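# Pal - Küchenszene für den Werkstattarm

README zum Simulationsteil, Betreuung: Rami Saliba, Stand Freitag, 9. Oktober 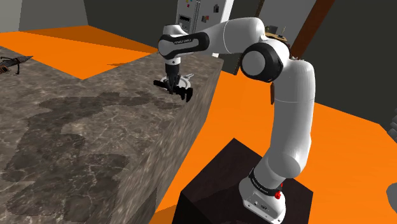

Pal ist der Simulationszweig unseres Aufbaus in der Gemeinschaftswerkstatt Skulten. Er dient dazu, Greif- und Ablagebewegungen zu prüfen, bevor sie auf den echten Arm übertragen werden. Die Szene ist eine Küche mit großer Arbeitsplatte in Steinoptik; der Arm steht auf einem eigenen dunklen Sockel daneben und greift von dort über die Platte. Der Sockel ist ein einfacher Quader ohne Textur. Seine Höhe steht in `scene.yaml` unter `pedestal_z` und muss zur Werkbank passen, sonst stimmen die Anfahrhöhen nicht.

## Inhalt

- `scene.yaml` - Geometrie, Licht, Startpose
- `episodes/` - 1.365 Episoden, je eine Datei
- `replay.py` - spielt eine Episode ab, wahlweise ohne Fenster
- `export.py` - schreibt Gelenkwinkel als CSV

## Start

 python replay.py --scene scene.yaml --episode 4

Ohne `--episode` wird die zuletzt geöffnete Datei geladen. Auf Rechnern ohne Grafikkarte `--headless` setzen. Die Bildausgabe ist dann abgeschaltet, die Kontaktkräfte werden weiter protokolliert.

## Datenformat

Jede Episode enthält Zeitstempel, sieben Gelenkwinkel, die Greiferöffnung und die Pose des Zielobjekts. Winkel in Radiant, Längen in Metern, Ursprung in der Mitte der Armbasis. Abgebrochene Läufe sind enthalten und tragen `status: 2`. Wer nur vollständige Läufe braucht, filtert danach.

## Bekannte Fehler

- Die Steintextur wird an den Seitenflächen der Platte in Streifen gezogen. Betrifft nur die Darstellung, die Kollisionsgeometrie ist davon unabhängig.
- Flache Teile rutschen bei kleiner Schrittweite langsam aus den Fingern. Umgehung: Reibwert im Greifer erhöhen.
- `export.py` überschreibt vorhandene Dateien ohne Rückfrage.
- Die Schatten sind sehr hart. Für Versuche mit Kamerabildern die zweite Lichtquelle einschalten (`light_b: true`).

## Übertragung auf den Arm

Bahnen zuerst mit halber Geschwindigkeit fahren, Not-Halt in Reichweite. Die Kalibrierung stammt aus dem Januar und gilt nur für den jetzigen Standort - nach jedem Versetzen neu einmessen. Fehlerberichte bitte mit Episodennummer und unveränderter `scene.yaml`.

2 Kommentare · 4-mal geteilt

Ähnliche Einträge
- Fandside: Greiferfinger aus dem Drucker
- Dutside: Not-Halt nachrüsten
- Skulten: Belegungsplan Werkbank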